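Projects > Student Robotics Club > Kudard headset set

3 min read

# Kudard: headset pick-up and put-away

README for the recordings made by the Vindmont robotics club during the August project. Written by Rogério Lopes, who looks after the files.

## What is in it

The set holds 164 recordings from the wrist camera, 30 of them kept back for testing. Each one covers a single attempt at moving a headset with the two-finger gripper. Failed attempts are included and marked `fail` in the index. Joint positions are saved next to the video at 30 readings a second.

Cables were left as they fell. We wanted the arm to cope with the mess you get on a normal worktop, and the first model we trained (Endel) pulled on cables far too often. 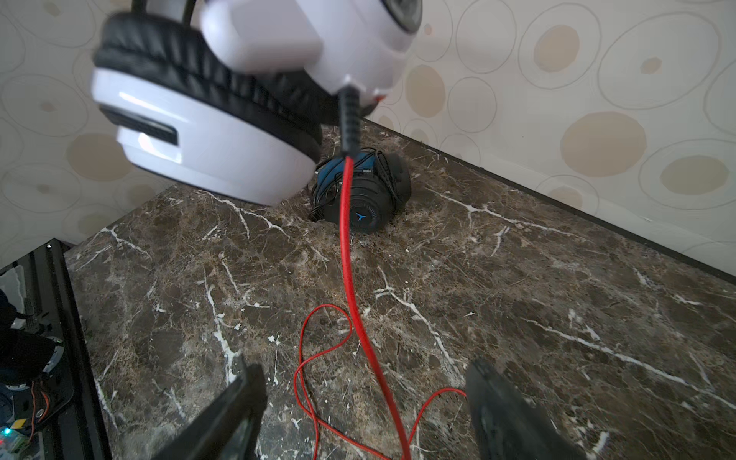 *Wrist view: white headset with red braided cable, black and blue headset on the counter behind.*

## Folders

- `runs/` video and joint positions
- `labels/` 1,347 hand-drawn outlines, split into headset, cable and gripper
- `index.csv` run name, student initials, result

## Known problems

Fingers are often blurred near the lower edge, so gripper outlines are less exact than the others. Thin cables against the brown marble pattern were hard to label and two students did not always agree. Where they differed, both versions are kept.

The Toledo script expects the old folder names. Rename `runs/` to `takes/` before using it.

## Use

Free for classes and clubs. Please tell us about wrong labels.

## Comments

**marta_k:** Does the index say which headset was used?

**Rogério Lopes:** Not yet. It will be a new column in the next version.

**dunstan:** Renaming the folder worked, thanks.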